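How does a robot arm know what to do next?

I'm Naomi Simiyu and I write the instructions, called software, for a robot arm at Kestbridge. It's a bit like bossing about a very strong friend who never guesses!

First: looking
My program gets a picture made of tiny dots of colour. It has to work out which dots belong together – a long orange patch might be a carrot, a blue rectangle might be a sponge.

Next: planning
Now it picks a path. I make it test up to 146 paths in its head (well, its computer) and throw away any that would bump into a cup.

Then: moving
The plan gets chopped into little steps, and the arm checks where it is after each one. I love this bit, when the wrist points straight down over the table and two small dark blocks are right there underneath.

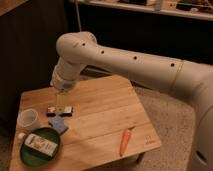 Try it yourself
Ask a friend to shut their eyes, then guide their hand to a rubber using only words. "Left a bit" won't do. How far is a bit? My friend Ute needed three goes, and she writes software too!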